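Updated 07/03/2019

## Wurthorpe Craft Market: seller FAQ

**How much is a table?**
A full table is $13 per market day. Half tables are not available in April.

**How do I book?**
Fill in the form at the Strand Street desk or send it by mail. We hold your spot for a week while payment clears.

**Can I share with another seller?**
Yes, if both names are on the form. One of you has to be there until closing.

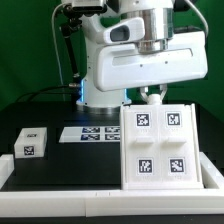

**What can I sell?**
Handmade goods only: cards, prints, knitting, pottery, small woodwork. Kits are fine if you put them together yourself. Food needs a county permit, and we keep a copy.

**Do I need price tags?**
Every item needs a price, but one sign per basket is enough. Bring your own pens and card stock.

**How many people come?**
Nearly 3,000 over a spring weekend. Weekday markets are much smaller.

**Where do I park?**
Unload at the Brinasier Road door before 9, then move to the back lot. The front spaces are for shoppers.

**What if I cancel?**
You get a full refund up to a week ahead. After that we keep the fee.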